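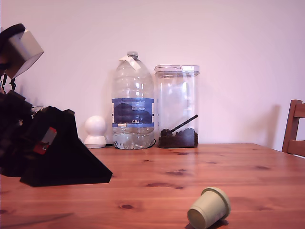
*Figure 2. Side table against the wall, household items in the back row, pale green cup on its side at the right.*

## 4. Setting Up the Side Table

This section applies to the pine-finish side table supplied for the Eltia guest rooms. The table is to be set against a plain wall, with the long edge parallel to it. Read the whole section before placing any items.

### 4.1 Placing the items

1. Wipe the tabletop with a damp cloth and dry it fully. Do not use spray polish.
2. Stand the taller items in a single row along the back of the table. Large water bottles belong in this row.
3. Check that the cap of each bottle is closed. Bottles marked with tape at the neck are kept for the room and must not be swapped with others.
4. Place small electrical devices in the same row, with the base flat on the wood.
5. Set cups toward the front, on the right. Cups are to stand upright when the room is handed over. A cup found on its side, as in Figure 2, is to be checked for chips and set upright.

> **Note:** The front half of the table is working space. Items left there at the end of the day are returned to the back row or to the Rafferty cupboard.

> **Caution:** Do not stand an open bottle beside an electrical device. If water is spilled, disconnect the device at the wall before drying the table.

### 4.2 Care of the surface

Water left on the finish for longer than 24 hours may leave a pale ring. Light rings can be treated with Erkance wood balm, applied along the grain with a soft cloth – never with a scouring pad. Allow the balm to dry for 2 hours before returning the items.

Deep scratches are to be reported to Bláthnaid Daly at extension 440. Replacement cups are ordered through Jarlath Scanlon.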